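Basic income pilot: how to handle a household that splits mid-payment

Posted by Tarnska, June 17, 2021

We run a small privately funded basic income pilot. Payments are monthly and per adult, with a child supplement paid to one adult in each household. Two of our households have now split up. In one case both adults stayed in the area, and in the other one adult moved outside the boundary.
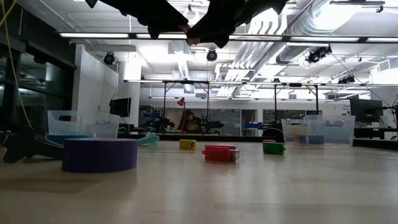 Our rules say eligibility is fixed at enrollment but are silent on the supplement. Does it follow the child or the adult originally named? And does the adult who moved keep the base payment?

Grundbridge

The base payment should continue. If eligibility was fixed at enrollment, address is a baseline variable and a later move does not change it. Stopping the payment also costs you the follow-up surveys, and attrition will bias the result.

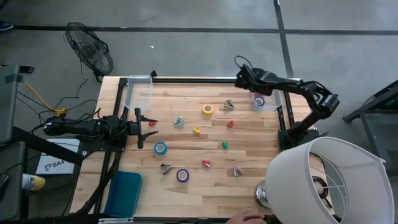
The supplement is a separate matter. Pay it to the adult the child mainly lives with, on a signed statement from both. Set a cutoff, for example 7 days before the payment run, and apply changes after it to the next month. Do not claw back past supplements.

Check the effect on other benefits before you switch the payee. A supplement may count as income for one adult and not for the other.

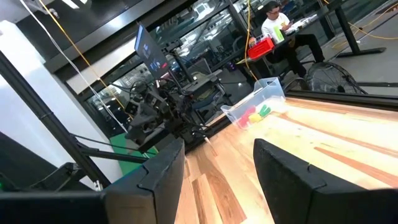 Jin

Agree on the base payment. Disagree on the signed statement, you won't always get both signatures. We accepted a school letter.

Dirkmont

Ours just split it in half. No complaints so far but it ended in December. 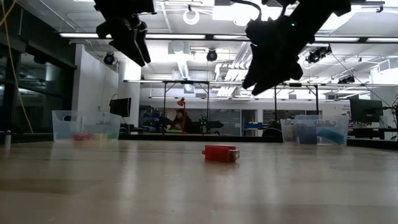 Income and Benefits Help Team

Replies are from members and are not legal advice. Rules on counting pilot payments as income differ by state.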